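In praise of the small round table

I have owned four desks in my life and I've loved none of them the way I love a round table! I mean the small kind, the sort you'd find in a café window, just big enough for two plates and an argument. If you live in a flat with one decent room, please think about getting one before you buy another desk.

My conversion came through Lucie Kennedy, who let me stay at her place one September while my own kitchen was being replastered. She had a desk in the bedroom, a very smart one with drawers, and it was covered in ironing. Everything that mattered happened at the round table by the wall. We ate there, she did her accounts there, and I wrote most of a long report there with my elbow next to the butter dish. I went home after 15 days and gave my desk to my neighbour Évan Rolland, who still thinks he owes me something for it.

What I love is that a round table has no head and no back. You can come at it from any side, so you do! Cables that would drop down behind a desk and live there for years stay up where you can see them, and you coil them, or at least push them into a heap. A job that needs two hands and a bit of elbow room gets the middle, and whatever you aren't using drifts outwards until it finds a spot near the rim. 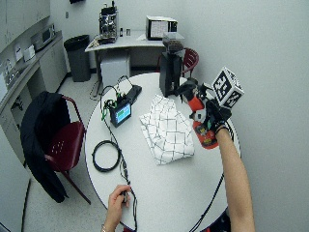
And please, keep the coffee grinder on it. I know people who think this is slovenly (my friend Perrine Guérin puts hers back in a cupboard after every cup, and I've watched her do it with my own eyes), but a grinder with beans in the hopper makes a table feel lived at. The same goes for a cloth. Leave one out, a nice one with a pattern, and you'll wipe things up when they spill. Hide it in a drawer and you'll use your sleeve.

People do object that a round top wastes the corners of a room. Fine, it does. Mine is 70 centimetres across and I lose a bit of floor behind it where a plant now lives very happily - and I can get past without bruising my hip, which I never managed with the last desk. A chair with arms helps too, if you can fit one in. You sit longer, you lean back while you're thinking, and when supper's ready you only have to move the papers over a bit.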